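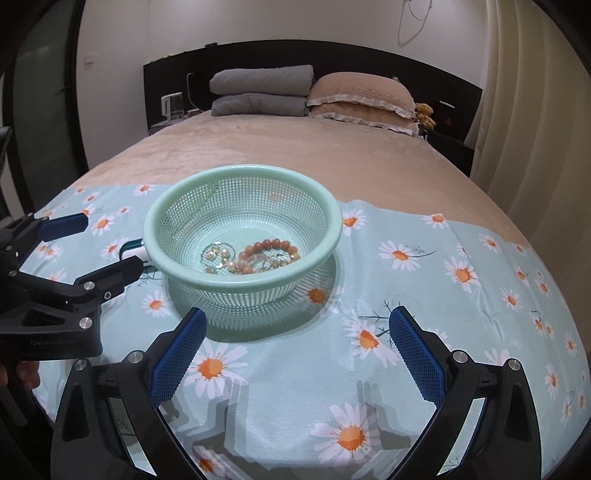 **Grippers at our shop, month two: what changed for the people**

**beadbench_kim**

Promised I'd report back! Our workshop does jewelry repair and sorting for Kindesmont, and since September half my shift is teaching instead of sorting. I hold a gripper in my hand, pick up a bracelet or a chain, put it down, and do it again. 55 pickups before lunch is a good morning. I love it. I've sorted beads for years and never once had to think about how I do it.

**tallowmill**

Glad you're having fun, but what happens when the teaching is done? At Van Rooij they trained the packing line off our two best people and then moved both of them to nights.

**beadbench_kim**

That stinks, and I asked before I signed up. We got it in writing: 2 sorters stay on every shift, and teaching hours pay the senior rate. Round beads are easy. Fine chain is a beast! It slides and tangles with whatever is next to it, and I can't see a machine doing that alone any time soon.

**ohm_sweet_ohm**

Chain was our problem too (Cusov, watch parts). Try a basket with a rim low enough that your fingers clear it. And don't only practice on a bare bench. We used patterned cloth, plain cloth, towels, anything.

**tallowmill**

"Any time soon" is what they told us. Get the pay part renewed every year.

**beadbench_kim**

Fair, I'll bring that up. @ohm, yes to the cloth! Flowers, stripes, wrinkles, all of it. The goal is 1000 clean pickups before Vakano comes back to look at the numbers.

**ohm_sweet_ohm**

How's your wrist? Mine hurt by week three until we started swapping hands.

**beadbench_kim**

Sore by 3 pm, so I'll try swapping tomorrow. Still beats squinting at clasps all day.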